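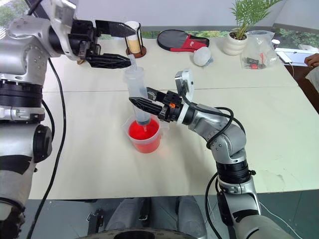

My favorite part of the open day at Nakimetti was the robot with the syringe. I stood next to that table so long that my feet hurt!

First, don't worry, nobody was getting a shot. It was a big plastic syringe with no needle on it, the kind of thing you might use to squirt water in the bathtub. The job was to work it in a measuring cup of bright red liquid. You could do that in a few seconds, right? So why would grown-ups spend months teaching it to a robot?

Try it yourself and you'll see. (Ask for a syringe without a needle, or use a turkey baster if you have one, although it's not quite the same.) One hand has to hold the tube, which is called the barrel. The other hand pulls the stick at the top, which is called the plunger. When the plunger slides up, it leaves extra room inside the barrel, and the air pushing down on the liquid in the cup shoves some of it up through the tip to fill that room. You feel like you're sucking the liquid up, but the air outside is doing the pushing. I had to have that explained to me twice.

Now think about what your hands are up to. The barrel hand keeps still. The plunger hand moves. If the barrel hand gets lazy, the whole syringe comes up out of the cup and you get a lot of air and no red stuff. If it squeezes too hard or leans over, the cup might tip, and then you need a mop.

The robot has two arms, and each one has a gripper at the end with two fingers. That's all, two fingers! No thumb, no palm. The right arm holds the barrel so the tip points straight down into the cup, and the left arm pinches the top of the plunger. Both arms have lots of joints, like having extra elbows, and every joint has to turn by the right amount at the right moment.

I asked one of the engineers how it learns, and she said practice, same as piano. Her team had saved over 3,000 tries, including the messy ones, because a robot can learn from those too.

After that I went to see the Clovier sorting machine in the next room, which was very loud and very fast and dropped a tennis ball on my shoe. It was fun, but I went back to the syringe table before we had to leave.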